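Search our site
Type here and press enter
Search

About Dredwood

Posted by Fergal Tierney, December 2019

Dredwood is a small reuse workshop for the everyday electrical bits that most homes own too many of and can never find when they need one. Extension leads, power strips, plug adaptors, desk lamps, phone chargers, the odd clock radio. We take them in, check them over, tidy them up and send them back out to people and places that can use them. There are 14 of us now, and we love this stuff far more than is reasonable!

We started in a single room above the old Keogh print works, with one bench, one kettle and a shelf of biscuit tins full of fuses. I had been fitting out a language school and watched a whole skip fill up with leads that had nothing wrong with them apart from being in a knot. I took home as many as I could carry (my back complained for a week) and spent the evenings untangling them at the kitchen table. By June I had run out of table, then out of hall, and my family very kindly suggested I look for premises.

These days we have the whole ground floor, with proper lighting, four long benches and a wall of labelled drawers that we're all a bit too proud of. Everything that arrives goes through the same steps. First it's sorted by type, then wiped down, then looked at from end to end for cracks, scorch marks, loose plugs and nicks in the outer covering. After that it goes to the test bench. Anything that fails is taken apart, and the copper, plastic and brass go off separately for recycling. Anything that passes gets a label and a tie round its cord, and goes on the shelf.

Power strips are a favourite here. They come in every shape you can think of, and a good few you wouldn't, with sockets laid out for plugs from all over the world. People bring them back from years spent working abroad, or students leave them behind when they fly home, and they sit at the bottom of a cupboard waiting for somebody to want them again. We keep a separate set of drawers for the ones that don't take British plugs.
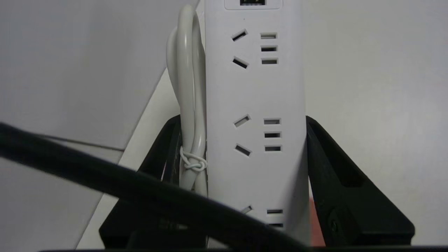 Those drawers get opened more often than you'd expect. Families moving overseas come in before they pack, touring bands come in the day before they leave, and a teacher who was off to Melbourne once went away with a whole carrier bag of bits and sent us a lovely postcard. We always ask where you're going and what you'll be plugging in, and if we haven't got the right thing we'll tell you so.

A word about cords, as we do go on about them. We fold ours into long, easy loops and fasten them with a soft tie. Wrapping a cord tightly round and round the strip itself puts a strain on the bit where it goes in, and that's where we find a lot of the damage. If you take one thing home from a visit to us, let it be the long loop. (Take a lead home as well, we've got plenty.)

Last year 3,532 items came through the door, and the sorting got so busy that we finally gave in and bought some software to keep track of it all. It's called Mirelix, and it replaced a set of exercise books that had served us very well until somebody left one out in the rain. Every label now has a number on it, so if you bring something back we can look up when it was checked and who did it.

We also run evening sessions called Mivance. They last a couple of hours and cost nothing, and you can bring your own box of tangled mysteries from home. We'll help you work out what each thing is for, what's worth keeping and what should go. There's tea, there's usually cake, and there is always one charger that has the entire room stumped. We've set ourselves a target of 100 sessions by the end of next year, in village halls, libraries and schools, so if you have a room and some tables we would love to hear from you.

Donations are welcome any time we're open. Please bring things dry and unplugged from each other, and don't worry about the knots. Honest to goodness, we enjoy the knots. Ring the bell by the blue door, and if it takes us a moment to answer, we're probably down the far end with the label printer going.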